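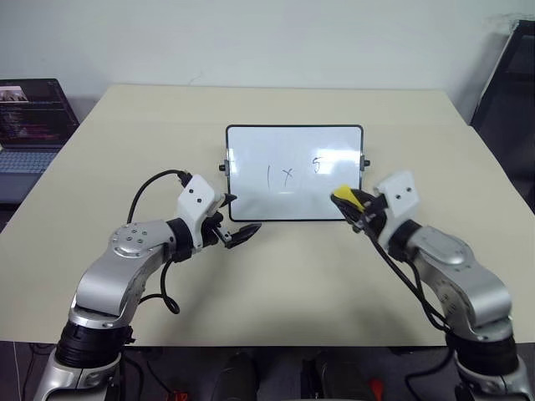
HOME OFFICE > PLANNING & LISTS

How I plan my week on one small whiteboard

Print this page | E-mail this to a friend

I've tried diaries, sticky notes and a phone app that beeped at me until I threw it in a drawer. What finally stuck was a little whiteboard on the desk, the sort that stands up by itself. Mine's a Tarigan from the stationer's in Gerkton (any make will do, so long as it wipes clean!) and I've used it every week since January.

There are 168 hours in a week and I used to plan as if I had all of them. So start small.

1. Wipe the board properly. Damp cloth first, then a dry one. Old ghosty writing drives me up the wall.

2. Draw five columns, Monday to Friday. I leave the weekend off on purpose. Use a ruler if you're fussy, I do mine freehand and they come out like a fan.

3. Put in the things you can't move: dentist, school run, the Thursday call. Blue pen for these.

4. Now add three jobs per day in black, no more. If a fourth is itching to get on there, it goes on a scrap of paper for next week. I was hopeless at this bit to begin with and had Tuesdays with nine things on them, most of which got carried over to Friday and then quietly rubbed out.

5. Clear the desk. Everything off, mugs included, then give it a wipe and put back only what the first job needs. Five minutes, and I do it on Sunday night with the radio on.
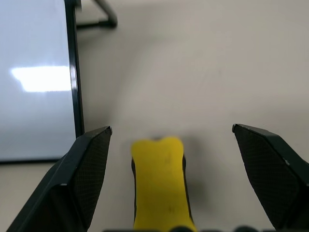

6. Rub things out as you finish them. I know some people like to tick, but I love watching the gaps appear – by Friday teatime mine is nearly bare and I feel like a queen.

If your pens dry out, store them lying flat. Standa refills fit mine and last for ages.

Comments (3)

Adanech Gebreyes: I do the weekend too, but in green. Otherwise the washing never gets done!

pennyw: Does it work with two people sharing a board? We'd fight over the columns.

Ello: Tried surgical spirit on the ghost writing, came up lovely.

Last updated: Monday, December 19, 2011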